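Board index > Household > Laundry and Linen > Folding and storage

Thread: Knit shirts drifting off square during the fold

tumblelow
I fold T-shirts on a table, one at a time, straight from the basket. Target is a finished packet of 12 inches by 5, which is what the Lundham drawer takes when the packets are filed on edge. Woven shirts come out on size. Jersey knits do not. By the second side fold the hem is off to one side and the packet is a wedge. I have tried folding sleeves first and body first with the same result. Fabric is ordinary cotton jersey, 5 ounce. What am I missing?

gusset_242
Two likely causes. Either the shirt is not square to the table when you start, or the shirt itself is not square. Cheap tubular knits have no side seams and the body twists after a few washes. Lay one flat, match the shoulder seams, and see where the side creases fall at the hem. If they land on the front of the shirt, the knit has torqued and no folding sequence will correct it.

tumblelow
Checked four. Three have side seams and hang true. One is tubular and has twisted by an inch and a half at the hem. I will exclude it. The other three still fold crooked.

pressbar
Then it is the layout. Most people drop the shirt, pull the near edge, and start folding while the body is still at an angle to the table. Every fold after that is made relative to the table edge instead of the shirt's own center line, and the error doubles each time.

My rule is that no fold is made until the collar and the middle of the hem are on one line and that line is at a right angle to the front of the table. Below is the state I mean when I say a shirt is not ready.

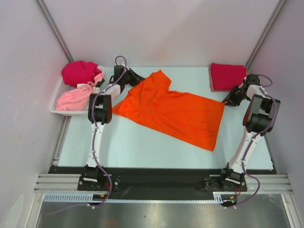

Orange tee spread out but still on the diagonal, collar toward the back, hem toward the lower right. Folded cloth at upper right for comparison.

The body is partly flat with light wrinkling, so it looks close to finished. It is not. Rotate the whole shirt until the hem is parallel to the front edge, then smooth from the collar down. If you smooth first and rotate second, you put the wrinkles back in.

gusset_242
Agree with the order. I would add that the rotation should be done from the shoulders. Pulling a jersey around by the hem stretches the hem, and then it measures wider than the chest.

linenratio
I disagree that it matters this much. I have never squared a shirt to a table. I fold it in the air against my chest, sleeves back, then halve it twice. It takes a few seconds. The drawer does not know the difference.

pressbar
Your drawer is presumably stacked. The OP is filing on edge. A wedge in a stack gets pressed flat by whatever is on top of it. A wedge on edge leans, and so does everything behind it.

linenratio
Fair on the filing. I still think you are solving a drawer problem with a table. The Altari dividers hold packets upright regardless of shape.

tumblelow
I have the Altari dividers. They hold the packets upright but the tall corner catches on the drawer above. That is how I noticed the problem.

coldrinse
Question on the basket. In the photo the pinks are bunched in with one end draped over the side. Does it make a difference whether items come out of a basket like that or are laid flat after drying? Mine sit in the basket for a day and the creases set.

pressbar
For cotton jersey, some difference. A crease that has set overnight will not smooth out by hand and it will show across the front after folding. It does not affect whether the packet is square. I treat them as separate problems. If the wait is longer than an evening, I drape the shirts over a rail.

gusset_242
Also keep the basket off to the side and the finished pile on the opposite side, as in that layout. If both are on the same side you end up reaching over the shirt you just smoothed.

linenratio
Depends which hand you lead with. I keep both on the left and have no trouble.

tumblelow
Results. Squared each shirt first, rotated from the shoulders, smoothed collar to hem, then folded the sides to a 5 inch width. Ran all three seamed shirts twice. All six packets were square within a quarter inch at the long edge. Before, the worst was out by an inch and a quarter.

Remaining issue is the surface. My table is varnished and the shirt slides when I make the second side fold. Would a cloth cover help?

pressbar
Yes, but not terry. Jersey grips terry and the bottom layer stays behind when you turn the fold. I use a flat cotton sheet, pulled tight and clipped underneath.

coldrinse
I use the Brevari felt pad and it sheds on dark colors. Would not recommend it for this.

gusset_242
Second the sheet. Wash it without softener or it slides as badly as the varnish.

tumblelow
Sheet is on. Slide is gone on the first two shirts. I will do the long sleeves next, and I expect those need their own thread.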